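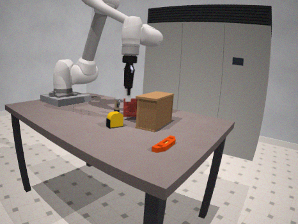 I spent most of May with a trial seat on Plunedier, the simulation package Flallitz is selling to small shops that want to try a robot arm before they buy one. The pitch is simple. You pay for the seat, you drop an arm on a virtual table, you put your parts in front of it, and you find out whether the job can be done. I wanted to like it. I have signed for hardware I later regretted.

My trouble starts with the word "parts." The stock tabletop set comes with a cardboard box, a yellow tape measure, an orange spirit level and a few other bits. Fine for a demo. My shop packs hinge sets in greased paper, and greased paper is exactly what I can't get out of the library. Importing your own shapes is a paid add-on called Sikder, and it wants a clean solid model of every item. If I had clean solid models of everything on my benches, I'd be running a different business.

Then there's the number. Flallitz likes to talk about 2351 grasp trials run overnight on one desktop. I ran 2000 of my own on a box and a tape measure and got a lovely green chart. What did I learn? That a simulated gripper is good at simulated boxes. Friction was one slider. I moved it two notches and 238 of the good picks turned bad. Which setting is my floor on a damp morning? The manual has no opinion. 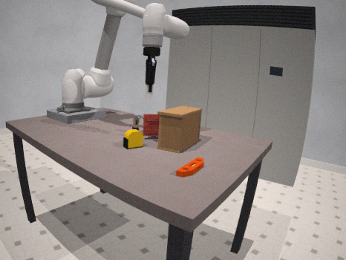 Patricio Villalba, who runs the packing side for us, took the other view. He says layout alone is worth the money: can the arm reach the far corner, does the wrist swing into something, where do you bolt the base. I'll give him that. We moved the base plate twice in an afternoon, and on a real table that's a drill, a crane and a lot of swearing.

But reach is geometry, and you can get geometry cheaper. Zamidora has a plain reach checker that costs a fraction of the seat price. It looks terrible. It has no shadows and no tiled floor. It answered Patricio's question before lunch.

What I'd want before paying is one page from Flallitz showing a job run in Plunedier and then the same job on a real bench, misses included. I asked for that twice. I got a link to the overnight video and an offer to extend my trial.

I took the extension. The purchase order is still in my drawer.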